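Handout 4, February. Bring it to the session, or at least bring something to write on that isn't the bench.

# Small Parts, Large Bins: storing, sorting and counting loose pieces

These notes cover the fourth session of the workshop organisation module. Last time we did shelving, and several of you asked when we'd get to something more exciting. We're doing bins.

## 1. What a bin is for

A bin holds things that would otherwise be on the floor. Everything else we ask of it (that it sort, protect, present or count the things) is extra, and has to be paid for in money, bench space or somebody's patience.

For the purposes of this course we separate three uses:

- **Holding.** Pieces go in and stay in until wanted. Shape hardly matters as long as the sides are higher than the pile.
- **Picking.** Pieces are taken out one or two at a time, by someone who'd like to see what they're reaching for.
- **Tipping.** Pieces leave all at once, usually into another bin, where they start the whole business again.

Most trouble in small workshops comes from using a holding bin for picking. You'll know the signs: an arm in up to the elbow, a noise like gravel, and the wanted piece at the very bottom under its relatives.

Ostrowski's term for this is "the rummage tax", and you'll meet it in the reading. The book overdoes it a bit (there's a chart) but the term is handy and I'll use it below.

## 2. Walls and floors

A straight-sided box gives you the most room for the bench space it takes. It also gives you four corners and four bottom edges where flat pieces lie hard up against the wall and can't be got hold of. Anyone who has tried to lift a domino out of a biscuit tin with cold fingers has done the practical for this section already.

Sloping the walls inward towards the floor helps in two ways. Pieces slide down to the middle when dropped in, more or less, and there's room for a hand to come in beside them. You lose some volume. You also get a bin whose top is a good deal bigger than its floor, so measure the top before you promise it a place on the shelf. I write this as the owner of two bins that live on a windowsill.

Two cautions about slopes:

1. A shallow slope doesn't bring anything down. Flat blocks will sit on it quite happily, and you've given up volume for nothing.
2. A slope meeting a flat floor still makes a corner. It's a kinder corner, but pieces gather there all the same and lean on each other.

Metal floors scuff. This is harmless and starts the first afternoon. Grime is another matter, as it moves on to the pieces and from there to you, and a pale block stored in a mucky bin comes out a different colour from the one in the parts list.

## 3. Colour as a sorting aid

Colour is the cheapest label there is. It needs no printer, it can't peel off, and it can be read while you're holding something else. We use it for loose blocks in this module for exactly those reasons, and also for the less noble one that the blocks came that way.

The rules we follow:

- Two colours in one bin is comfortable. Three is workable. Past that, you've made a fruit salad.
- Choose colours that differ in lightness as well as hue. Dark green and reddish brown are perfectly distinct by a window and much less so under the bench lamp at the end of a long evening. Some people can't tell them apart well at any hour, and a layout that depends on it has failed them before they've sat down.
- Decide what the colour means and write it on the bin. "Green ones are the other sort" isn't a key.

A dark piece on a mid-grey floor is also harder to spot than you'd think, particularly where the floor has smudges of its own. If your pieces are dark, line the bin with something pale, and replace the liner when it stops being pale.

## 4. Piles, and why they form

Pour pieces into a bin and they won't spread out to oblige you. Some end up on their own. Others cross over, and the lower ones are then partly hidden, sometimes with just an end showing.

This matters for anyone picking or counting:

- **Take from the top.** Pulling the lower block because it's the colour you wanted brings the upper ones down somewhere new. Move the top pieces first and put them somewhere you'll remember.
- **An end isn't a block.** A bit of green poking out may belong to the green piece you've already counted. Follow it back, or lift what's over it.
- **Singles first.** Clear the loose pieces in the open before dealing with the heap. You gain a bare patch of floor to spread the rest across.

With a handful of blocks all this sounds like a lot of fuss. With 99 it's the difference between going home at four and going home.
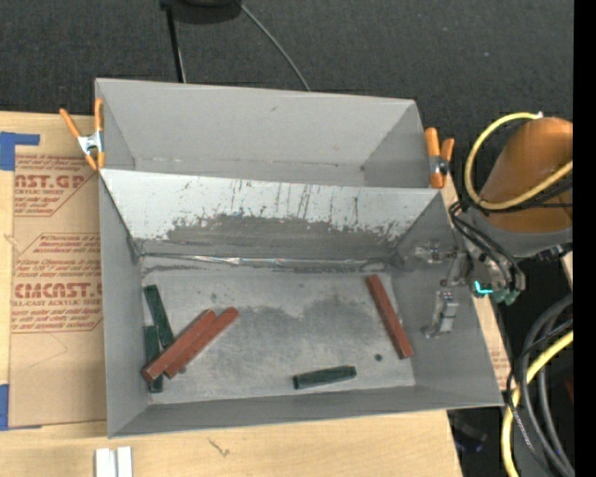 ## 5. Clamping a panel

Some bins need a raised panel at the back, to stop pieces going over or to make a second trough behind the first. If the arrangement is permanent, bolt it. If you're still making your mind up, use spring clamps, one at each upper corner.

Points to check:

- The jaws should close on the panel and the bin wall together. A clamp holding only the panel is an ornament.
- Turn the handles outwards where there's space. Handles pointing over the bin will find your knuckles.
- Bright handles are worth having. Orange ones get seen before they get elbowed, mostly.
- Press on the middle of the panel as well as the corners. Two clamps can grip beautifully at either end of a thing that bows in between.

Flametti recommends a third clamp at the centre for any panel over 60 cm. I'd call that good advice for people who own three clamps that match.

## 6. Cleaning

Splashes on the inside of a bin dry into streaks, and streaks on a sloped wall run to the bottom, where the pieces are. Take the pieces out. Take the panel off too, if it's only clamped, and do the join, where the residue likes to settle. Wipe from the top down.

Anything fixed to the wall (brackets, small boxes, anything with screws in it) gets a barely damp cloth and no enthusiasm. Don't spray it. If you don't know what a fitting does, ask before you clean it, and certainly before you unscrew it to clean behind it, which has happened on this course.

Check small dark dots on the floor of a bin with a fingertip. A stain will feel like floor. A hole will feel like a hole, and you'll want to know which you have before you store washers in there.

## 7. Practical work

Work in pairs. You'll need one bin, 25 blocks in two colours, a tray and a pencil.

1. Pour the blocks in from elbow height. Don't arrange them.
2. Without touching anything, write down how many of each colour you can see.
3. Take out the singles and set them on the tray by colour.
4. Unstack the rest from the top, moving one block at a time.
5. Write down the true figures next to your first ones. Leave the first ones alone, please. The rubber is not part of the kit.
6. Return 11 blocks, any colours, and repeat steps 1 to 4 with your partner watching.
7. Swap.

The whole thing takes roughly an hour, including the argument.

For the write-up, half a page is plenty. I'd like your two sets of figures, a rough sketch of where the pieces gathered, and one change you'd make to the bin. "A bigger bin" has been submitted before and will be marked as it was then.

## Reading and odds and ends

- Ostrowski, the chapter on rummaging. Skip the chart.
- Flametti, the section on temporary fixings.
- The Milline catalogue, for bin sizes only. Note that they quote the inside measurement at the top, so a sloped bin looks roomier on paper than it will on your bench.
- Stisa trays are stacked by the sink. They go back there at the end, dry, and facing the same way up.

Next session is labels. Bring a jar you can't identify the contents of, with the lid on.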